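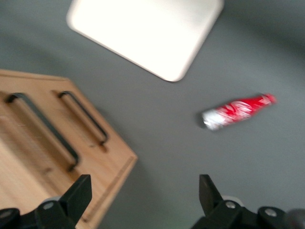

Início | Índice | Capítulo anterior | Capítulo seguinte | Glossário

Capítulo 3
A embalagem e o preço do vazio

Todo consumidor já pagou por ar. Pagou no pacote de batatas fritas, no frasco de creme com fundo falso e na caixa de bombons em que cada unidade repousa no seu berço particular, como se fosse herdeira de alguma coisa. A economia da embalagem começa neste ponto um pouco embaraçoso: uma parte do que compramos vai para o lixo antes do jantar, e mesmo assim escolhemos o produto por causa dela.

Nurhan Gezer, que passou boa parte da carreira a medir caixas alheias, propôs separar a embalagem que protege da embalagem que promete. A primeira evita que o frasco chegue partido. A segunda evita que o cliente repare no tamanho do frasco. Na prática, quase todas fazem as duas coisas, e o departamento de marketing prefere que o aluno não pergunte em que proporção.

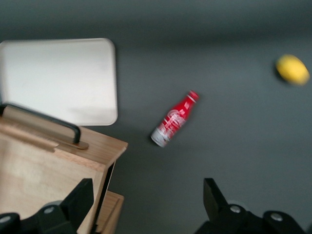

CONCEITOS-CHAVE

Embalagem primária: a que toca no produto. Uma garrafa, uma bisnaga, uma lata.

Embalagem secundária: a que agrupa ou apresenta as unidades. Inclui tabuleiros e caixas que o comprador jura que vai reutilizar.

Embalagem terciária: a do transporte. Ninguém a fotografa para o catálogo, embora seja ela que apanha com a chuva.

O caso da Stestix ilustra bem a confusão. A empresa vendia sabonete líquido em lotes de 1000 unidades e decidiu trocar o cartão por estojos de madeira. As vendas subiram, o frete também, e o relatório anual celebrou apenas o primeiro facto. A concorrente Leltora respondeu com um estojo maior. O sabonete, esse, ficou igual. Ao fim de um ano, a Stestix tinha em armazém 3555 estojos vazios e uma nova linha de produtos chamada «arrumação». 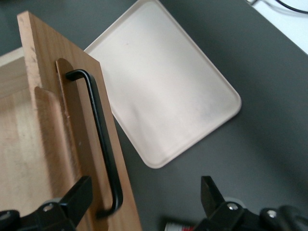
3.1 O puxador como argumento de venda

Um puxador convida a mão, e a mão que já pegou no objeto custa mais a largá-lo. A marca Priltetti cobrava por isso roughly o dobro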